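Housekeeping and Room Standards
Unit 4 handout: Linen Stock and Par Levels

Read before the session. Bring a calculator and your notes from the Fostow site visit.

1. What par means

One par is the linen needed to dress every room in the property once. A hotel that owns three par of bath towels can dress every room three times over. Par is set item by item. A property may hold three par of sheets and four of hand towels.

Most small hotels with an outside laundry work on this split: one set in the room, one set on the shelf, one set at the laundry. Properties with slow collection, such as hillside lodges with one van a day, add a fourth.

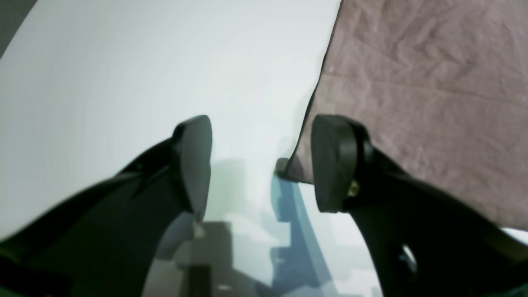
2. Worked case: Vellwood Lodge

Vellwood has 147 rooms. Each room takes two bath towels, so one par is 294 towels. At three par the lodge needs 882. The last stock count found 400 on the shelves and in the carts, with the rest either in rooms or at the laundry.

Work out how many towels should be on the shelf if every room is dressed and one full par is out. Compare your answer with 400. We will discuss the gap in class.

3. Checking and sorting

Linen coming back from the laundry is checked before it is shelved. Look for stains, pulled threads, open hems and thin patches. Anything that fails goes into one of three groups: rewash, repair or discard. Discards are written in the linen book on the same shift.
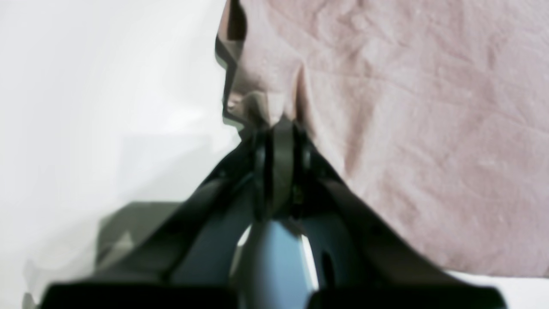

Fig. 4.1. Pinkish-mauve fabric, crumpled.

Do not shelve doubtful pieces at the bottom of a pile. They come back into use sooner or later and the guest finds them first.

4. Rotation

New stock goes under old stock, and attendants draw from the top. Drulbridge Inn marks each batch with a colored thread in the hem so that the age of a piece can be read without the book. Harasym House uses a printed month on the label. Either is acceptable in your assignment as long as you state which one you chose. 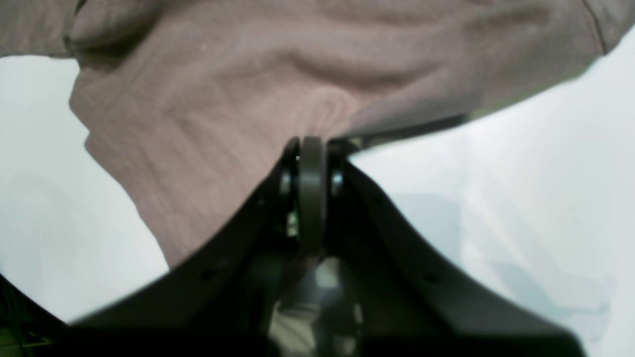 Freshly laundered sheets should rest for a day before use where stock allows. This is one reason a third par is worth paying for.

5. Assignment

Write a linen plan for a lodge with 45 rooms and an outside laundry. Include par levels for sheets, pillowcases and bath towels, a sorting procedure and a reorder point. Maximum 500 words, tables not counted. Hand in at the start of Unit 5.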